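Notes for the Zisthorpe talk: One Big Tray, One Small Tray
Evening slot, 7 pm start, the long room at Ulleck

(Slow down on the first page. I always gabble the first page.)

Hi everybody, thanks for coming out. I'm Roxana Avram, and I'm going to talk about trays for most of an hour, so if you've wandered in for the other thing, the other thing is down the hall. Wait for the laugh. If there's no laugh, keep going.

I got into this the way you'd expect, which is that I had a table I couldn't eat at. Mail, keys, a bag of screws, three kinds of tape, somebody's homework. I'd clear it off on a good morning and it would be full again by dinner. I read books about it! The books wanted me to hold every single thing and have a feeling about it, and I don't have feelings about tape.

What got me started was a job at Hodoroagă, the little lunch place where I worked for fourteen months in my twenties. Clementina Mota ran the counter, and she had a rule that you never set anything down on the bare counter during prep. You set it on a tray. Bread on a tray, lemons on a tray, your own glasses if you took them off. When a customer came up she could clear that whole counter in two trips, and I stood there with my arms full of lemons, thinking I would like to live like that.

So that's the talk. Big tray, small tray, table. I'll show you how I pick them, where I put them, and what goes wrong.

PART ONE: PICKING THE BIG ONE

Ask for hands: who owns a tray? Who knows where it is right now? (Usually far fewer hands the second time.)

The big tray is the working tray. It's where the job goes while you're doing the job. I like a low rim, just enough that a pencil or a grape stops when it rolls. With a high rim you end up reaching down into a box, and then you start storing things in it. Rounded corners are easier to wipe. And go plain on the inside. I had a lovely one with a print of birds on it, and I lost a pill against those birds for an entire weekend.

Color, people get shy about. Get one that doesn't match your table! I'm very fond of pale green on a white top. You can tell at a glance where the tray stops and the table starts, and you don't get that with white on white.

Next slide. Give them a second with it before talking. 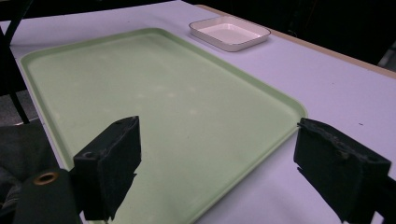
How big should the main tray be?
Big enough for the whole job and small enough that you can lift it level with both hands when it's loaded. Mine is 425 millimeters on the long side, and I'd measure your cupboard or shelf before you buy anything longer.

Okay, so while I'm on buying. Darius Toma, who some of you know from the repair evenings, talked me into testing a pile of trays one January, and we got very serious about it. We loaded each one with a full mug, a bowl and a bag of rice and walked it from the kitchen to the back door. What I learned is that I care about flex a lot more than I thought. A tray that bows in the middle feels fine right up until you've got soup on it. So in the shop, hold it by the two short ends and push up a bit with your fingertips. You'll know.

Scuffs don't bother me. A working tray is going to pick up pale marks and smudges, especially if you slide bowls around on it, and a good wash gets rid of some and leaves the rest. If you're keeping one nice for company, keep that one somewhere else and be strict.

(Check the time. Should be a quarter past by now. If it's later, skip the soup.)

PART TWO: THE SMALL ONE

Everybody wants to skip the small one. Please don't skip the small one.

The small tray, or dish, or saucer, whatever you've got, is for the thing that's going to go missing. A ring. The one screw. The SIM card, the back of the earring, the tooth (I have kids). It should be light on the inside so dark little things show up, and shallow with sloping sides so you can get a fingertip under whatever's in there. A line of darker color along the top edge is nice to have too, you can find the edge without really looking.

Where does it go? Beyond the big tray, on the far side from you. I went back and forth on this for ages. I used to keep it by my right hand, and I'd knock it with my sleeve. Then I tried it inside the big tray, and that was worse, I'd pick up the big tray and the small one would go skating. On the far side, you have to reach for it a little on purpose, and I find that's about the right amount of effort for putting down something you can't afford to lose.

If you're left-handed, shift it a bit to the left. Vasilică Munteanu moved his over after one of these talks and sent me a very long message about it. Very long. He's happy.

Slide change on "very happy", then straight on with the reset.

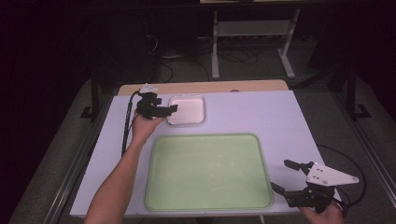 So, the reset. When the job is finished, both trays get emptied, wiped and put back down in the same places, big one close to you and small one behind it. I do it before I sit down, and I time it against the kettle. If you leave the trays out loaded, they turn into shelves by the next morning. I've got the photos of my own kitchen to prove it and I'm not showing them.

Order matters a little. Small one first. Put the tiny things where they live, then give it a wipe. Then the big one: lift off anything with a home, tip the crumbs into the sink or the bin, wipe the inside, then run the cloth around the rim, where the sticky stuff collects. Then lift the tray and wipe under it. People forget under it, and a grain of salt under a tray will scratch a nice table every time you nudge it.

Leave some tabletop showing on both sides of the big tray. I mean that. You need somewhere to get your fingers under, and you need somewhere to rest your wrists. My first big tray went from one side of the table to the other and I had to tip it up with a butter knife.

DEMO, IF THERE'S TIME

Get someone up from the front row. Give them the shopping bag and ask them to unpack it onto the tray and sort as they go. Don't help! It's hard not to help. The room will help for you.

Things to have in the bag: seven clothespins, a lemon, batteries, a roll of tape, a thimble, the bag of rice, receipts. The thimble is the one to watch. If they put it in the small dish without being told, make a big fuss of them.

Then have them carry the whole lot to the side table and back. Point out that the table is usable the second the tray leaves it. This is the part that sells it, more than anything I say.

THINGS THAT GO WRONG

Stacking. You finish one job, put a magazine over it and start another on top. I do this when I'm tired. The fix is a second big tray kept upright beside the fridge, so the first job can go off to the sideboard as it is and wait for me.

Other people. Whoever you live with will see an empty tray and think of it as a place for keys. I gave the keys their own dish by the door, and that took care of most of it.

Wet trays. Dry them standing on an edge. Aurel Nistor leaves his flat in the rack with water sitting in the corners and then complains to me about the ring marks. (He'll be in the audience, check first, he may not want to be in the talk.)

Buying too many. Two will do you for months. There's a shop called Jeltia that I've had to stop walking past.

IF THEY ASK ABOUT KIDS

Same setup, lower table. Give them the big tray for drawing or beads and let them have the small one for the special bead. Mine took to it faster than I did, and the floor got a lot better to walk on in bare feet. Paint is a separate conversation and I don't want to have it at this time of night.

Leave the trays on the front table afterward so people can pick them up and push on the bottoms. Coffee is in the back, cups are on the left. Bring the thimble home this time.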